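Has anyone led a small Bible study through Colossians in one season?

Our church in Skarnby wants a Sunday evening group to go through the whole letter, starting in March. We have 16 people signed up and a room for one hour. I have never led before. Should I go verse by verse, or take a chapter a week? Also, how much should I say about prayer in chapter 4 without turning it into a lecture?

**skallden_pew**

Four chapters in four weeks is too fast. We took two weeks per chapter at Pluvden Chapel and it worked. Read the passage out loud first, all of it. Then ask what people noticed and wait. The quiet feels long but someone will speak.

For chapter 4, stop 15 minutes early and pray. Paul asks for prayer there, so do it and keep your own notes short. I write mine on one side of a card, 600 words at most.
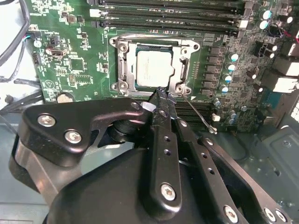
## Other replies

**Jin**

16 is a lot for one hour. Split into 2 groups after the reading and come back together at the end. Otherwise the same three people talk.

I'd skip verse by verse. We tried it with Romans and were still in chapter 5 after 46 meetings. Half the group had left by then.

**oldhymnal**

Just use a study Bible, the notes are at the bottom of the page. Ask your pastor too, he may have a guide already.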